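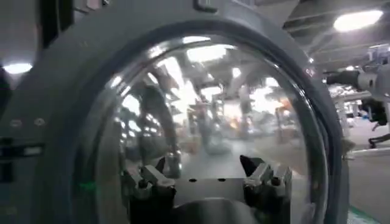

Pringate wrist dome kit, 4 out of 5

Bought this in April for the arm we're building at the Barnunari shared shop. Quick notes, have to be out of here by 11.

Fit: good. Rim is thick and stiff, gray plastic, matte so it doesn't throw glare back at the camera. Screw holes lined up first try. Took me 15 minutes, most of it hunting for the right driver.

The dome: clear, very shiny. Too shiny for our room. Ceiling lights land right on it and you get bright streaks over the top half. Also bends the look of the fingers a bit, so redo your calibration after you mount it, dont skip that. I skipped it. Spent an evening blaming the gripper.

Itziar Toledo wanted the flat cover instead. Less warping, she's right, but it sits too close to the fingers when they're wide open and we gave up on it after 2 tries.

Instructions: one sheet, tiny print, step order is wrong. Do the cable before the screws. Hằng Phí wrote the correct order on the back of ours and taped it inside the cabinet door.

Scratches easy. Microfiber only. Paper towel left a haze that took forever to buff out, and a spare dome costs nearly as much as teh kit, which is where the missing star went.

Would buy again for a second arm. If your lights are right overhead, try turning off the closest row before you order anything fancy. Helped us more than the filter film did.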